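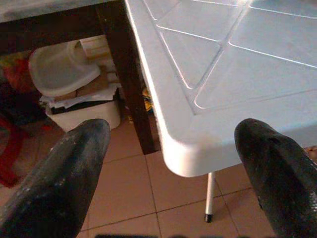
Lista de comprobación - terraza y zona de comedor exterior
Local: Grulavine, planta baja
Revisión: junio, 10:15
Inspección: Siu-ming Huang
Conforme: Siamak Farahani

1. Mesas de plástico. Estabilidad con carga en una esquina: CORRECTO.
Superficie sin grietas ni rebabas: CORRECTO. Los tableros con relieve retienen suciedad en las ranuras; cepillar, no basta con bayeta.

2. Sillas apilables. Patas y uniones: OBSERVACIÓN. Retirada la silla con etiqueta 191 por fisura en el respaldo.

3. Paso hacia la salida. Anchura mínima exigida por el local, 900 mm: CORRECTO con las sillas recogidas. Con las sillas ocupadas no se ha medido.

4. Toldo Cloka. Brazos y anclajes: CORRECTO. Manivela dura en el último tramo - engrasar antes de la próxima visita.

5. Toma de corriente exterior. Tapa estanca: NO CONFORME. El muelle no cierra. Fuera de uso hasta sustitución. Parte 2134 abierto a Muvska.

6. Pavimento. Juntas y desniveles: CORRECTO. Rejilla del desagüe suelta, fijada durante la visita.

7. Extintor. Manómetro en zona verde, precinto íntegro: CORRECTO. Falta la señal de la pared.

Pendiente de la visita anterior: luminaria de emergencia sobre la puerta. Sigue sin cambiarse.

Resultado: APTO CON RESERVAS (puntos 2, 5 y 7).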